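프리스니스 판촉물 목록 (prisness-promo) README
글: Dardo Zapata | 22/07/2026
공유 8 · 댓글 3

개요

게임사 Prisness가 음료 회사 Piverdale, 과자 회사 Gralow와 함께 낸 판촉물을 정리한 표 데이터입니다. 병뚜껑, 캔, 스티커, 응모엽서, 매장용 포스터, 과자 봉지에 들어 있던 플라스틱 카드가 들어 있습니다. 게임 소프트와 본체는 다루지 않습니다. 소프트에 동봉된 전단은 응모 행사와 직접 관련된 것만 넣었습니다.

전체 행은 2617개입니다. 이 가운데 945개는 실물을 직접 보고 적었고, 나머지는 당시 잡지 광고, 매장 안내문, 수집가들이 보내 준 목록에서 옮겼습니다. 어느 쪽인지는 source_type 열에 적혀 있습니다. 실물을 본 행과 광고만 보고 옮긴 행은 신뢰도가 꽤 다르니 함께 집계할 때는 이 열을 먼저 확인해 주세요.

원래는 Miklós Medve가 혼자 쓰던 스프레드시트였습니다. 캔 위주였고 메모가 셀 안에 길게 들어 있었습니다. 제가 넘겨받아 열을 나누고 표기를 통일했으며, 과자 쪽 자료는 그 뒤에 새로 넣었습니다.
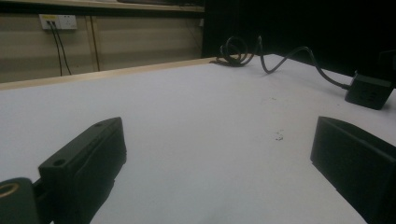

흰 탁자와 검은색 그리퍼 손가락

파일 구성

items.csv: 본표입니다. 판촉물 한 종류가 한 행입니다. 같은 그림이라도 용기 크기가 다르면 행을 나눕니다.
campaigns.csv: 행사 단위 표입니다. 행사 이름, 주최사, 응모 방법, 경품이 들어 있습니다.
sources.csv: 출처 목록입니다. 잡지는 권호와 쪽수까지, 개인 목록은 제공자가 허락한 범위까지만 적었습니다.
notes/: 행에 다 담지 못한 설명을 행사별로 모은 텍스트 파일입니다.

인코딩은 전부 UTF-8이고 구분자는 쉼표입니다. 셀 안에 쉼표가 있으면 큰따옴표로 감쌌습니다. 일부 스프레드시트 프로그램에서는 item_id의 앞자리 0이 사라지므로 불러올 때 문자열로 지정해야 합니다.

items.csv의 열

item_id: 고유 번호. 한번 붙인 번호는 행을 지워도 다시 쓰지 않습니다.
campaign_id: campaigns.csv와 연결되는 번호. 어느 행사인지 모르면 비워 둡니다.
category: cap, can, sticker, postcard, poster, card 중 하나.
character: 인쇄된 캐릭터 이름. 여럿이면 세미콜론으로 구분합니다.
flavor: 음료나 과자의 맛. 포장에 적힌 명칭을 그대로 옮겼습니다.
print_variant: 인쇄 차이. 로고 색, 문구 위치 같은 것을 짧게 씁니다.
source_type: seen, ad, list 중 하나.
remark: 자유 기입란.

character 열에는 주의할 점이 있습니다. 비행사 캐릭터 Sokol은 초기 음료 캔에서 이름 없이 그림만 나옵니다. 예전 표에는 이런 캔이 '조종사'로 들어가 있었는데 지금은 모두 Sokol로 바꾸고 remark에 '이름 표기 없음'이라고 남겼습니다. 과자 카드 쪽은 처음부터 이름이 찍혀 있어서 손대지 않았습니다.

flavor 열은 통일하지 않았습니다. 같은 맛으로 보이는데 캔에는 '레몬라임', 병뚜껑 안쪽에는 '라임레몬'으로 되어 있는 경우가 있습니다. 둘이 같은 제품인지 확인할 자료가 아직 없습니다. 합쳐서 쓰고 싶다면 각자 대응표를 만들어 쓰는 편이 좋습니다.

수집과 입력 방법

실물은 제가 가진 것과 Miklós가 가진 것을 먼저 적었습니다. 그다음에는 교환 모임에서 빌려 본 것을 넣었습니다. 캔은 옆면 문구, 바닥 인쇄, 따개 모양을 확인했고, 병뚜껑은 안쪽 번호와 고무 패킹 유무를 봤습니다. 스티커는 뒷면 종이의 인쇄가 제조 시기를 가르는 데 도움이 되기 때문에 이미 붙여 버린 것은 print_variant를 비워 두었습니다.

광고에서 옮긴 행은 광고에 그림이 실린 것만 넣는다는 원칙입니다. "그 밖에도 여러 종류!"라고만 쓴 광고가 많은데, 그런 문구를 근거로 행을 만들지는 않았습니다. 응모엽서는 예외로, 그림이 없어도 발송처와 마감이 적혀 있으면 넣었습니다.

수집가 목록은 서로 베낀 흔적이 있습니다. 같은 오타가 여러 목록에 반복해서 나옵니다. 그래서 목록끼리 일치한다는 이유만으로 source_type을 올리지 않았고, 독립된 출처로 치지도 않았습니다.

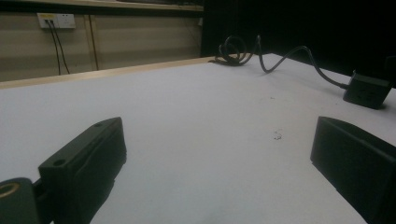
흰 탁자 양옆의 그리퍼 손가락

알려진 문제

음료 행사의 겨울판은 자료가 빈약합니다. 광고에는 12월 한정 캔이 나오지만 실물을 본 사람을 찾지 못했습니다. 실제로 유통되지 않았을 가능성도 있습니다. 해당 행의 remark에는 '유통 미확인'이라고 적었습니다.

과자 카드의 번호는 연속되지 않습니다. 중간 번호가 빠진 것이 누락인지 원래 없는 번호인지 모릅니다. 빈 번호에 자리만 잡아 두는 행을 넣어 달라는 요청을 받은 적이 있는데, 행 수를 세는 사람에게 혼동을 줄 것 같아 넣지 않았습니다.

포스터는 재인쇄본이 섞여 있을 수 있습니다. 나중에 나온 복제품은 종이가 더 얇고 모서리의 인쇄소 표기가 없다고 알려져 있지만, 인쇄소 표기가 없는 진품도 있다는 이야기를 들었습니다. 이 기준으로 진위를 판정하지 마세요.

가격 정보는 없습니다. 예전 표에 Miklós가 적어 둔 구입가가 있었지만 공개판에서는 뺐습니다. 화폐도 시기도 제각각이라 비교할 수 있는 값이 아니었습니다.

용도와 제한

수집품 정리, 전시 설명문 작성, 당시 판촉 방식 조사에 쓸 수 있도록 만들었습니다. 희귀도를 계산하는 데에는 맞지 않습니다. 행 하나는 종류 하나이고 현존 수량과는 관계가 없습니다. 많이 남은 캔도 한 행이고 한 점만 확인된 엽서도 한 행입니다.

지역도 치우쳐 있습니다. 두 사람이 드나든 교환 모임에서 많이 나온 물건이 더 자세히 적혀 있고, 수출용 포장은 거의 들어 있지 않습니다. 특정 지역에 어떤 물건이 없었다는 근거로 이 표를 쓰면 안 됩니다.

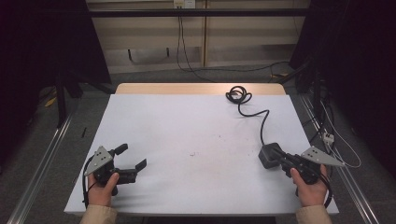

캐릭터 그림 자체는 배포하지 않습니다. 표와 설명문은 출처를 밝히면 자유롭게 고쳐 쓰고 다시 배포해도 됩니다. 상표와 캐릭터에 대한 권리는 각 회사에 있습니다.

수정 제안 보내는 법

새 행을 제안할 때는 category, character, source_type을 꼭 채워 주세요. 나머지는 아는 만큼만 적으면 됩니다. 추측은 remark에 쓰고 앞에 '추정'을 붙입니다. 잡지 출처라면 권호가 필요합니다. 인터넷 경매 글은 내용이 사라지는 일이 많아 단독 출처로는 받지 않습니다.

기존 행을 고칠 때는 item_id와 바꿀 열, 새 값을 한 줄로 적어 보내면 됩니다. 병뚜껑 안쪽 번호처럼 헷갈리기 쉬운 값은 되도록 다른 사람에게 한 번 더 읽어 달라고 한 뒤 보내 주세요. 6과 9가 바뀐 행을 여러 번 고쳤습니다.

변경 내역

3판: 과자 카드와 포스터 추가. Sokol 표기 통일. source_type 열 신설.
2판: campaigns.csv를 본표에서 분리. 중복된 병뚜껑 행 정리.
1판: Miklós Medve의 캔 목록을 csv로 변환.

댓글 3

캔모으는곰
병뚜껑 안쪽 번호까지 정리된 목록은 처음 봅니다. 포도맛 뚜껑 중에 번호가 파란색으로 찍힌 게 집에 있는데 목록에는 검은색만 있네요. print_variant로 제안드리면 될까요?

Dardo Zapata
네, 새 행으로 보내 주세요. 맛 이름은 뚜껑에 적힌 그대로 부탁드립니다.

오락실뒷골목
어릴 때 과자 카드 뒷면 응모권을 오려서 보냈던 기억이 납니다. 그래서 제 카드는 전부 아래쪽이 잘려 있어요. 이런 것도 seen으로 넣어도 되는지 궁금합니다.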